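June
By Ifigeneia Giannakopoulos

Progress report to the Putholm Fund: demonstration gathering for tabletop handling

This report covers the second period of the grant and follows the outline agreed with the Fund's program office. Spending is in line with the approved budget, and the request to move unused travel money into computing time, approved in the spring, has been carried out.

The purpose of the work is to build a set of recorded demonstrations from which a learning system can be trained to pick up and place common household items. During the first period the team at Valtgate prepared the simulated workspace and the controls used by operators. During the present period the team turned to regular recording. Operators work in simulation, guiding a two-fingered gripper over a wooden tabletop, and each attempt is stored with the gripper's motion, the views from the cameras and a short written instruction.

The plan called for 2000 accepted demonstrations by the close of the grant. At the end of this period the accepted set stood at around 600. This is behind the schedule in the proposal. Most of the shortfall dates from the first weeks, when a fault in the recording software, Jorngate, dropped the last moments of longer attempts. The affected recordings were withdrawn. The fault has been corrected, and weekly output has been steady from that point on.

A further 117 recordings are being held for a second review. In most of them the task was completed but the written instruction does not match what the operator did. The reviewers will rewrite the instruction where the motion itself is sound and reject the remainder.

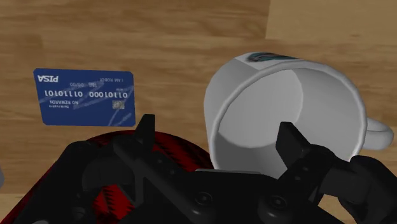

Are failed attempts kept?

They are kept in a separate folder, marked with the point at which the attempt went wrong, and they are not counted toward the total reported to the Fund.

Object placement has received particular attention. In the early recordings, items were set down in tidy, upright positions, and a trial model trained on them did poorly when a mug was lying on its side. Starting layouts are now drawn at random, including tipped mugs, flat cards turned upside down and items close together. Flat objects remain the hardest category. Operators need more time to lift a card than any other item in the set, and the rejection rate for these tasks is still higher than we would like.

The partner group at Lai has agreed to test the trained model on layouts that our operators have not used. We have set aside 100 layouts for this purpose and have not recorded any demonstrations on them. Lai will report its results directly to the Fund as well as to us.

In the coming period we intend to add a second operator shift, finish the held recordings and begin a full training run. We do not request additional funds. We do ask the program office to confirm whether the accepted set may be shared with Lai before the final report, as the grant agreement is unclear on this point.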